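Seltach Paper & Gift - shop meeting, minutes
September 4, 2021, back office, Stilley branch
Present: Aarti Upadhyay (chair), Savita Solanki, Remzi Keskin, Deepak Kanaujia (notes). Apologies Kiran Bisht, on the till till 2, joined for item 4.

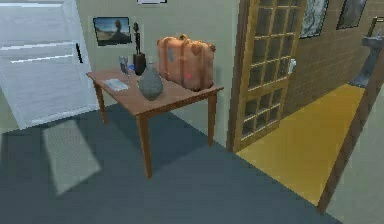
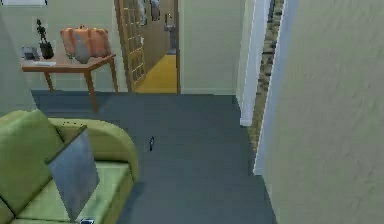 1. Last minutes
Agreed. One correction, the gift wrap order was 300 sheets not rolls. Deepak to amend.

2. Diaries and planners
Academic diaries nearly gone, only the A6 week-to-view left and nobody wants those. Savita for marking down now, Aarti would sooner wait till students are back. Left it at end of September, then half price. 2022 diaries on order from Saxena, invoice came in at £2333, higher than quoted. Remzi to ring and ask what the extra is. Don't pay till he has.

3. Own-brand notebooks
Samples back from Trukimden. Dotted one lovely, lined one bleeds through with anything wetter than a biro. Tried it with the shop fountain pens, ghosting on every page. Remzi says go up a paper weight, Savita worried about price, already at the top of what people will pay for a plain notebook. Minimum run is 1000. Agreed dotted only for now, two cover colours, lined to wait for a second sample. Aarti to write to Trukimden. Ask about the elastic as well, it was loose on two of them.

4. Online shop
(Kiran joined.) Orders fine, postage isnt. Greetings cards going out at large letter rate when they would go as a letter without the board backing. Kiran has tried thinner board, no complaints yet. Carry on with that. Website still says we stock the brass sharpeners, we don't, had 6 emails. Deepak to take down today.
Gift notes: people type them in the delivery box and they get missed. Kiran wants a seperate field at checkout. Deepak to look, can't promise.

5. Pen pal evening
Savita keen to do it again. Last one ran over and we ran out of airmail envelopes. Cap on numbers, tickets this time, price to include a writing set. Remzi against charging much. No figure agreed, Savita to bring costs.

6. AOB
Till roll low. Washi tape stand wobbles, Remzi has a screwdriver. Wax seal kits - Aarti to chase, been weeks.
Card spinner stays by the door.

Next meeting: date tbc, Kiran to take notes.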